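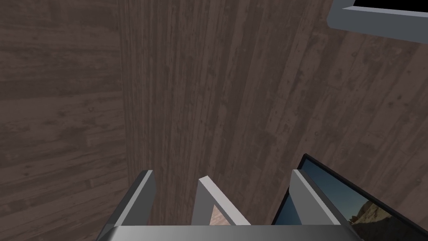 Manon Ouellet wants to know when any of this will put away a coffee cup in a real kitchen. My answer in March was "not soon," and I haven't moved much.

20 September 2023, sim bench, tidy-up task

Ran the Stinlow policy through 299 episodes overnight. It counts as tidied if the item ends up in the bin and stays there. 191 passed. That sounds better than it is – I went through the failures and 49 of them were the gripper closing on air and then carrying the air over to the bin with great care.

Three fingers vs. two: no clear winner. Three holds lumpy stuff better but blocks its own view going in. Two is fine on anything like a pencil and poor on anything with a bend in it. Odd shapes stay in the set. A jawbone is a fair stand-in for the junk people leave on a table, and I'd rather see it fail on that than pass on cubes again.

Changed for tonight:

- approach speed down by half
- grasp point picked after the wrist stops, not before
- retry limit of two (it was looping) 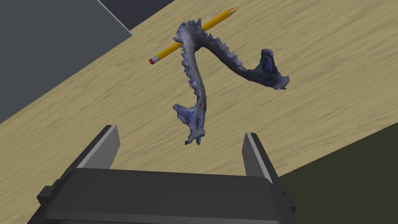

Mayu Hosoda thinks I'm grading too hard, and that a person clearing a strange desk would fumble a few as well. Fair, but a person notices the fumble. Our score only notices at the bin.

Roltness keeps asking for a date for the shop-floor version. Sorting offcuts at the end of a shift is the easiest chore on their list and I still wouldn't leave it alone with one.

To do: log finger gap at lift, rerun the 49, ask Huguette Sandhu if the friction values were ever checked against the real pads.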